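Repeindre un plafond sans traces, ma méthode

Bon, le plafond, c'est la corvée que tout le monde repousse, et je ne fais pas exception. J'ai mis deux ans à m'attaquer à celui du salon ! Depuis j'en ai refait trois autres, et je commence à avoir mes petites habitudes.

Le matériel d'abord. Un rouleau antigoutte de 180 mm, une perche télescopique, une brosse à rechampir, du ruban de masquage et une bâche. Pour la peinture, prenez une mate spéciale plafond, le satiné montre tous les défauts.

Lessivez, rincez, laissez sécher une nuit. Rebouchez les fissures, poncez au grain fin, passez un coup de balai doux (la poussière coincée sous la peinture, quelle horreur). Coupez le courant et démontez le luminaire.

Commencez par les angles, à la brosse, sur une bande de 5 cm. Ensuite le rouleau, par carrés d'un mètre, en partant de la fenêtre. On croise les passes, puis on lisse toujours dans le même sens, sans appuyer. Et on ne s'arrête pas au milieu – même si le téléphone sonne.

Pour la deuxième couche, attendez le temps indiqué sur le pot. Chez moi, c'était le lendemain matin.

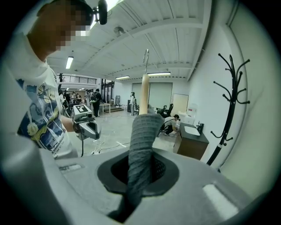
Le blanc a l'air facile à choisir, et pourtant j'ai hésité un bon moment entre un blanc pur et un blanc cassé. Sur un plafond blanc, le moindre objet foncé ou métallique se détache tout de suite, comme ce petit crochet en haut de sa tige beige. Les coulures aussi, hélas ! Regardez donc votre travail en biais, avec une lampe posée au sol, avant de ranger la perche. Pour le ruban, tirez doucement à 45 degrés tant que la peinture est encore fraîche.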